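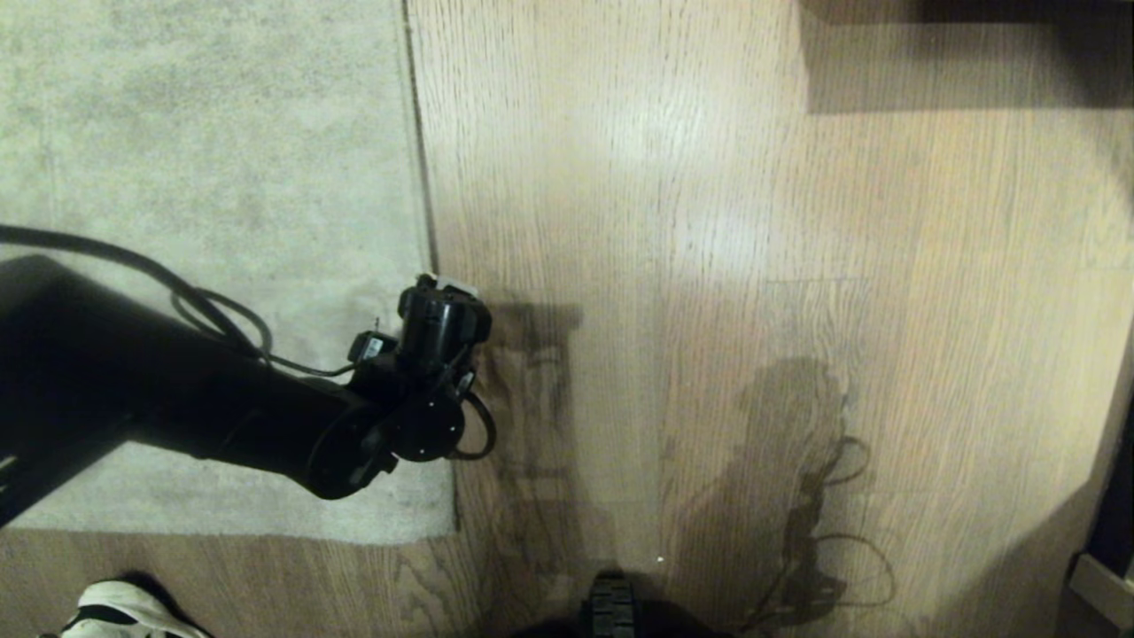 Where the carpet meets the wood floor

From: Iolo Prydderch
To: Undthorpe players list
Subject: Re: Botine patch and the February meet

Kumudini Liyanage wrote:
> Has anyone put proper time into Botine since the patch? I stopped
> at the second harbour because the frame rate fell apart whenever
> it rained. I see Zorno are saying it has passed 800 players online
> at once, which sounds small for a game that cost them two years.
> Also, are we still using it for the February meet or going back to
> Matoušek? I need to know before I book the train.

Kumudini,

I've played around 30 hours since the patch, nearly all of it on the old laptop. The rain is fixed. The second harbour now runs the same as the rest of the map, and the loading pause at the customs house has gone as well. You will need to turn off the old shadow setting by hand. The patch leaves it on if you had it on before, and the menu shows it as off until you restart.

Saves carry over, apart from cargo contracts you had accepted and not finished. Mine were wiped and the deposit wasn't refunded. Shahnaz lost 3,000 crowns that way, so finish yours before you update.

On the player numbers, 800 at once is low, but most people I know play it offline and I don't think they are counted. Zorno have said in the patch notes that a second map is still planned. They haven't given a price. I would be happier if they sorted out the trading screen first. It still forgets the sort order every time you close it, and you can't compare prices between ports without writing them down.

For February, Asanka and Mitali both want Matoušek again and I'm with them. Botine only takes four in a session, and when the host drops out everyone goes back to the last port. Matoušek will take all of us on one server, and most people already have it installed. We could run Botine on the side on the Sunday morning for anyone who wants to see it.

Book the train. The dates aren't changing whichever game we pick. If you're bringing your own machine, let Mitali know so she can sort out enough sockets, and please bring a network cable, as we were short last time.

Iolo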